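Saturday, July 4, 2020

Holiday, so the dye shed is quiet and I have both burners to myself. Doaa is coming by after lunch to pick up the Berhe skeins, so I'm writing this up before she gets here and starts asking questions I can't answer.

Indigo vat first. It was sulking yesterday, all dark blue and no flower on top, so last night I fed it a little more fructose, gave it one slow stir, put the lid back and left it alone (hard for me!). This morning there's a coppery skin and the liquid underneath is that murky yellow-green I like to see. pH strip says it's where it should be. I dipped a scrap of the old pillowcase and it came out green and turned blue on the line while I stood there grinning at it. I never get tired of that.

Then the madder. I'm still trying to get the brick red that Sanaa got in October with the Prikach roots, and I'm still getting salmon. It's a very nice salmon, but I didn't want salmon. Things I changed this time: chopped the roots finer, soaked them overnight, threw out the first rinse water (lots of yellow in it), and kept the pot under 140 F the whole way. I think I let it creep up too hot on the last two runs and that's where the brown came from. Also added a spoon of chalk, as our water here is so soft. Result so far on the wool is a warm orange-red, closer than before. Cotton is still peach. I want to leave both in the pot until tonight and see if they deepen as it cools.

Sanaa, if you read this, did you weigh your roots dry or after soaking? Your page in the Silley binder just says 93 g and there's a coffee ring over the rest of the line.

Mordant notes, mostly for me: the alum bucket by the door is NOT fresh, it has had 4 lots of wool through it. I put tape on the lid. Please top it up before using or start a new one. The tannin jar is fine. The Pullavent scale is drifting again, it read 127 g for a skein and then something else when I picked the same skein up and set it down again, so I've gone back to the little kitchen one until somebody finds the calibration weight. It was in the drawer with the clothespins last I saw it.

Weld is up past my knee out back and starting to bolt. I want to cut it this week before the seed sets. If anyone has room to hang bundles, speak up, my rafters are full of onion skins in net bags and I'm running out of places to duck.

Color card for the soft blues: I've been stuck on what to call the pale end. One quick dip gives me a sky color, but what I really want is something grayer with a bit of purple to it, and I suspect that means a weak cochineal bath first and then the fastest dip I can manage. Will try three strengths on the merino tomorrow.
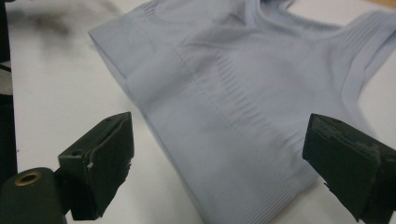 Pale lavender-blue, ribbed knit. Aim for this on the card, slightly grayer.

Doaa thinks logwood would get me there with less fuss. She may be right, but logwood faded on me so badly in the window test that I've held a grudge ever since. I could do one skein each way and hang them side by side in the south window.

To do: strain the madder pot tonight, rinse the Berhe skeins one more time (still bleeding a little blue), order more soda ash, wash my good apron. Put the lid back on the vat!!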